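Setup and Upkeep of the Vustix Mobile Manipulation Cell
Student Project Report, Spring Term
Department of Mechatronics, Arnell Technical College

Summary

This report covers the commissioning, routine care and one repair of the mobile manipulation cell in Arnell's automation laboratory. The cell consists of a Mendes wheeled base with a single arm, a Uva two-finger gripper, a charging dock, and a workstation running the Vustix control and simulation software. The project team was asked to bring the cell from storage to regular use, to write a maintenance schedule, and to correct a fault in the gripper that had been logged by the previous group. The cell was returned to service in April. One item, the wear on the left drive wheel, remains open and is described in the final section.

1. Condition on Receipt

The base had been stored with its battery connected. The pack accepted a charge, but the first three runs ended early with a low-voltage stop. After the cell balancing procedure in the base manual had been carried out twice, run time returned to the level recorded in the laboratory log. The battery connector is now unplugged whenever the cell will be idle over a break, and a tag on the charging dock states this.

The arm was complete. Two of the cable clips on the forearm were missing, and the gripper cable had been rubbing against the elbow cover. The outer jacket was scuffed but not cut through. New clips were printed in the college workshop and the cable was moved to the inside of the forearm.

The workstation had been rebuilt by the computing office during the storage period. The Vustix license was still valid. The robot configuration file had been lost and was entered again from the paper record kept in the cabinet. A copy is now held on the laboratory drive.

2. Mechanical and Electrical Setup

The charging dock was fastened to the floor with two brackets. In its earlier location it slid when the base made contact, and the charging pins did not always meet. With the brackets in place, the base docked correctly on every attempt during the acceptance test.

The emergency stop circuit was tested at both buttons and at the wireless pendant. The pendant battery was replaced. The arm brakes were checked by raising the arm to shoulder height, cutting power, and watching for droop. No movement was seen at the wrist. A small settling movement at the shoulder joint was within the limit given in the arm manual.

The gripper was mounted with the four original screws and a new locating pin. Screws were tightened in a cross pattern and marked with paint so that any loosening can be noticed during the weekly inspection.

3. Software Setup

Joint zero positions were set using the alignment marks on the arm. The base geometry, the arm mounting height and the gripper length were then entered in the configuration file. The gripper length proved to be the most sensitive value. The paper record gave the length without the rubber fingertips, and the arm pressed too hard on surfaces until the value was corrected.

All motion programs are run in the Vustix simulator before they are sent to the cell. The team used the kitchen room that comes with the software, in which the base approaches a long counter and the arm reaches for items placed on it. Each test begins from a saved state so that results can be compared after a change in the configuration.
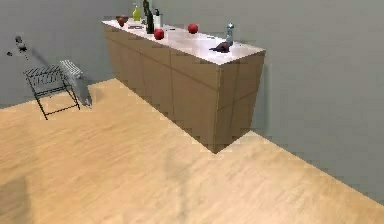
The reach test was repeated 88 times in simulation with the corrected gripper length. Start positions of the base were varied by hand between runs. Most failed attempts came from approach paths that brought the elbow too close to the counter. The elbow clearance in the planner was increased, and the affected start positions were run again without a collision report.

Tall, narrow items required separate treatment. The standard approach moves the open gripper in from above, and this could tip a bottle in the simulator before the fingers had closed. A side approach was added to the program and is selected according to the height of the item. The same setting was later carried over to the physical cell.

The simulator does not model the stretch of the gripper drive belt. For this reason, closing force was set only on the physical cell, using the spring gauge from the measurement cabinet.

4. Repair of the Gripper

The previous group had reported that the gripper closed unevenly. The team confirmed the fault on the bench: the right finger reached its end position before the left, and light objects were pushed sideways.

The gripper housing was opened with the power disconnected. The drive belt had lost tension, and several teeth showed wear near the splice. Dust had also collected on the left guide rail. The following work was carried out:

The belt was replaced with a spare from the Uva service kit.
Both guide rails were cleaned with a lint-free cloth and lightly oiled.
The fingers were aligned against a steel gauge block.
The end position values were recorded again in the configuration file.

After reassembly the gripper was opened and closed 1000 times without load. Alignment was checked with the gauge block at the end of the test and had not changed. The housing screws were retightened, as two of them had turned slightly past their paint marks.

5. Maintenance Schedule

Before each session, the operator checks both emergency stop buttons, looks over the gripper cable along its full length, and wipes the charging pins. The pre-session check takes 10 minutes and is signed in the logbook.

Once a week, the paint marks on the gripper screws are inspected and the drive wheels are cleared of hair and thread. Once a month, joint zero positions are compared with the alignment marks and the configuration file is backed up.

The gripper belt is to be inspected every 2000 cycles. The cycle count is shown on the Vustix status page and must be written in the logbook, as the counter returns to zero when the software is updated.

6. Open Items

The left drive wheel shows more wear than the right. The base drifts slightly to the left on long straight runs, and the drift is at present corrected in software. A replacement wheel set has been requested from Mendes. When it is fitted, the software correction must be removed and the docking test repeated.

The wireless pendant has no holder and is currently kept in the top drawer of the workstation desk. A wall holder beside the laboratory door has been drawn and is waiting for workshop time.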